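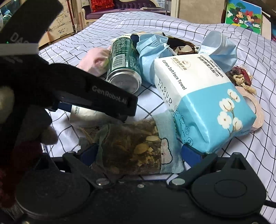 Two grippers at the grid cloth, herb pouch between the blue pads. Open day, afternoon.

Writing this on the train before it goes out of my head. Feet hurt. Ate nothing but a roll since breakfast.

So - the Vesent open day in Brerkville. Got there 20 minutes late, missed the welcome talk, no great loss I think. Parking lot full, had to leave my bag at the desk, got a sticker instead of a badge and the sticker fell off on the stairs. Went in anyway.

I expected a hall with a fence and a big orange arm behind it. They do have one of those, at the far end, moving boxes all day. Watched for a bit. It's fine. It moves boxes. Most of the crowd was there with phones up so I went the other way and found the table with the hand-held grippers, which is where I spent the rest of the afternoon more or less.

The idea (as I got it, standing behind a tall man): you hold the gripper yourself, one in each hand if you like, and pick things up and put them down, and what you do gets recorded, and later a robot learns from it. So you are the robot for a while. Black things, bulky, much bigger than I'd pictured, with blue pads where the fingertips would be. GenRobot.AI on the arm. You look down over the top of it and your own hand is sort of gone, you only have the two pads.

The stuff on the cloth was what got me. I thought it would be blocks. It was like someone had emptied a hall closet - face towels, tape, a drink can on its side, masks, a little bag of dried herbs with a bear on it. Purple sofa behind and a Mickey and Minnie picture. Like being at an aunt's place. Asked about the black lines on the cloth, got an answer about distances, and then somebody else's question came in on top of it and I lost the end. Ask again by mail.

They showed the herb pouch first. Come in from both ends, close slow, lift, across, down. Looks like nothing. A demonstrator did it over and over while talking and never looked bothered.

Then visitors could try. I waited through maybe six people. A kid was the best of all of them, by far, just grabbed things. Adults all did the same as me, which was to hover. You hover and hover and then squeeze too hard.

My turn. Notes:

- heavier in the wrist than in the arm. Elbow wants to stick out. They said tuck it in, I tucked it in, it came out again
- can't feel anything. Or you feel a bit, through the handle, but late. I squashed the pouch some before I knew I had it
- depth is hard. I kept stopping short of the thing
- towel pack easy once you get a corner. Soft so it forgives you
- mask awful. Got it by the ear loop by pure luck and everyone clapped, which I did not deserve
- the can rolled. Of course it rolled
- using two at once, my left hand just stopped. Forgot it was there. Twice!

I asked how many tries they need before it's any use and was told that one task, one kind of object, they like to have 500 good ones. Good ones, so the bad ones are on top of that. For the whole household set they're at 900 so far and that was said a little sadly I thought. I did 2 that counted. So that's my contribution to science.

Asked do the bad ones get thrown away. No, kept, but marked. I liked that. Didn't ask what for, should of asked.

Then a half hour in the side room for the Dixit talk, which was slides. Dixit is the software side, sorts the recordings, lines up the left and right hand so they match in time. Speaker fast, room hot, screen too bright to read from the back. What I have in my notebook is "timing drift - see slide w/ two curves" and then nothing, as I was behind a pillar and couldn't see the slide w/ two curves. There's supposed to be a handout. Also wrote "gloves???" and have no idea now what I meant.

Urker had a stand by the coffee. Pads and fingertips, mostly, in different softness, you could pinch them. Harder ones for tools, soft for bags and cloth. Took a leaflet. The soft one feels like the bottom of a beach sandal. Coffee was good, cookies gone by three.

Went back to the table before closing to watch again, from nearer this time, fewer people. What I noticed then and hadn't before is how small the moves are. The demonstrator hardly shifts the shoulders at all, it's all forearm, and there's a tiny stop before the pads close. Every time. I do the opposite, big swoop and then panic. Would like to try the pouch again with that little stop. They said groups can come in January if there's enough interest, put my name on the sheet, the pen didn't work, used mine, left mine there. Darn.

Things to do:
mail about the cloth lines
get the Dixit handout
ask work if the packing room people would want a visit - they'd be so much better at this then me, they handle soft bags all day
new pen

Right forearm is sore already and I only had the thing in my hand for ten minutes. How they do a full shift of it I don't know, didn't ask that either. Next stop is mine, more tomorrow maybe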